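分类:包装容器 | 塑料制品 | 日用器物
最后修订:2026年10月 Drusen包装词条组

螺旋盖塑料瓶

螺旋盖塑料瓶是以热塑性塑料制成瓶身、以带内螺纹的瓶盖封口的中空容器,主要用于盛装饮用水、饮料、调味液及部分日化液体。瓶身与瓶盖通常分别成型,灌装后旋合。本条目叙述小容量一次性瓶型的结构、标签、稳定性以及在台面上的放置,大容量桶装水容器另见相关条目。

结构

瓶体自上而下分为瓶口、瓶颈、瓶肩、瓶身和瓶底五部分。瓶口外壁有螺纹,螺纹下方一般设支撑环,吹塑和灌装时由夹具托住该环输送。瓶颈与瓶肩之间为过渡曲面,其倾角影响倾倒时的出液速度:肩部平缓的瓶型便于堆码,但瓶内残液较难排净;肩部陡斜的瓶型排液顺畅,同等容量下瓶体较高。

瓶底多采用花瓣形或内凹形。花瓣形底由若干支脚构成,能承受内压,常用于含气饮料。内凹形底与台面之间为环形接触,常用于非含气饮品,对台面平整度的要求略低于花瓣形。底部中央往往留有注塑浇口的痕迹,直径很小,不影响直立。

瓶身材料以聚对苯二甲酸乙二醇酯(PET)最为常见,其次为高密度聚乙烯和聚丙烯。PET瓶由管状瓶坯加热后拉伸吹塑而成,瓶口部分不参与拉伸,壁厚大于瓶身。空瓶受握时瓶身易变形,瓶口基本不变形,旋盖作业因此多以瓶颈定位。

瓶盖

瓶盖多为聚乙烯或聚丙烯注塑件,侧壁有纵向防滑纹,内顶面设密封塞或衬垫。常用瓶口规格中,28毫米口径使用最广,不同厂家的瓶盖在该口径下仍可能因螺纹高度、牙形不同而不能互换。

盖下沿的防盗环以若干细桥与盖体相连,首次开启时细桥断裂,环体留在瓶颈上。部分瓶型采用连体盖,开启后盖体仍由一段塑料带与环相连。

瓶盖颜色由母粒决定,常见白、蓝、绿、红等。颜色一般用于区分产品系列,在回收分选中也有一定作用。鲜绿色和黄绿色瓶盖与浅色木质台面反差明显,瓶体透明或以白色为主时,盖的位置往往比瓶身轮廓更容易辨认。

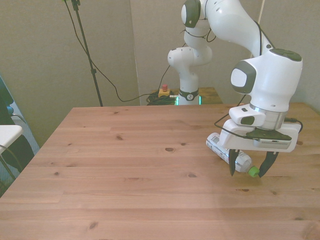 标签

小型塑料瓶的标签分为环绕标签、收缩标签和不干胶标签三类。环绕标签为一张条形薄膜,首尾以热熔胶搭接,包覆瓶身中段,瓶肩和瓶口外露。收缩标签为筒状薄膜,套入后受热收紧,可随瓶身轮廓起伏。不干胶标签直接粘附于瓶壁,多见于日化产品。

标签版面一般包括品名、配料或成分、净含量、生产信息和商品条码。条码可以沿瓶身轴线方向或圆周方向排列。小直径瓶身曲率较大,条线若与瓶轴平行,两端的条线会转向侧面,扫描时容易漏读;条线与瓶轴垂直时,各条线沿圆周弯曲,扫描线顺瓶轴方向通过即可完整读取。Queiroz公司的印刷手册对小直径瓶一律采用后一种排法。

带金属光泽的标签在侧光下会产生沿瓶轴延伸的亮带,浅色小字在亮带内不易辨读。设计时通常把必要文字避开亮带可能出现的区域,或在文字下方铺白色底版。

直立与横放

直立时,瓶的稳定性取决于重心高度与底面支承半径之比。空瓶重心较高,且质量小,轻触即可倾倒。装入少量液体后重心下降,稳定性提高;继续灌装至接近瓶口,重心重新上升,但总质量增大,倾倒所需的推力通常仍高于空瓶。Plumville包装试验室以倾斜平台测定瓶的临界倾角,平台自水平位置起缓慢抬升,首轮抬升至9度后停留,观察瓶体有无滑移,再继续抬升直至倾倒。

横放时,瓶身与台面呈线接触,可绕自身轴线滚动。瓶身为规则圆柱时沿直线滚动;瓶肩收窄、瓶盖直径小于瓶身的瓶型,盖通常悬离台面,滚动路线由瓶身段决定。瓶身带有竖向凹槽或呈方形截面时滚动受阻。标签搭接处较厚,空瓶有时会停在搭接缝附近。 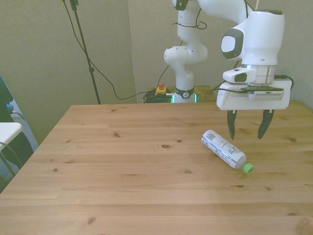
横置于松木桌面的塑料瓶,瓶身裹有白色标签,瓶盖为黄绿色。

横放瓶体的拿取一般选择瓶身中段,该处靠近空瓶重心,抬起时瓶口与瓶底不易明显下坠。瓶内有液体时,液体随姿态流向低端,重心随之移动。由横放改为直立,可先提起瓶口一端,使瓶底边缘着台,再以该边缘为支点转正。瓶盖未旋紧的瓶不宜横放。

台面

木质台面中,松木拼板因重量轻、加工容易而使用较多。松木拼板由长条木料沿侧边胶合而成,表面可见平行拼缝、纹理和散布的节子。节子为枝条基部在树干内形成的部分,颜色较深,硬度高于周围木材。台面长期使用后,较软的部分磨损较快,节子处可能略微凸起,瓶底压在其边缘时会出现轻微摇动。

松木质地较软,硬物跌落会留下凹坑。塑料瓶质量小,一般不致造成明显压痕,但瓶外凝水若长时间滞留,可在未涂饰的表面留下环形水渍。涂有清漆或硬蜡油的台面耐水性较好。Okatness型拼板桌的使用说明建议在放置冷藏瓶时加垫杯垫,并以微湿布沿木纹方向擦拭。

台面清理以去除碎屑为先。细小硬质颗粒夹在瓶底与台面之间,直立时会使瓶体倾斜,拖动时则可能划伤漆面。

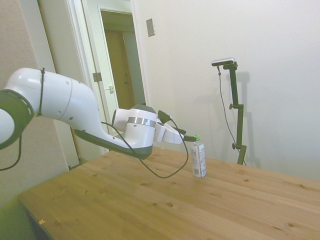 容量与尺寸

小型瓶的容量没有统一上限,行业资料多将1000毫升以下者归入此类。其中700毫升左右的瓶型高度与直径之比较大,直立搬运时多握于瓶身腰部,有的在该处设收腰或横向加强筋。更小的瓶型高度低,可以单手同时握持瓶身与控制瓶口方向。

标称容量指灌装液体的体积,与满口容量有别。两者之差为顶隙,用于容纳液体受热膨胀的体积,并减少开盖时的溢出。

回收

空瓶投放前宜倒净残液,瓶盖是否旋回应按当地分类规定处理。PET瓶身与聚烯烃瓶盖密度不同,破碎后可在水中分离:前者下沉,后者上浮。收缩标签覆盖面积较大,会干扰光学分选设备对瓶身材质的识别,部分产品在标签上设有撕拉线,供使用者先行剥离。

参见:瓶坯;防盗环;拼板;商品条码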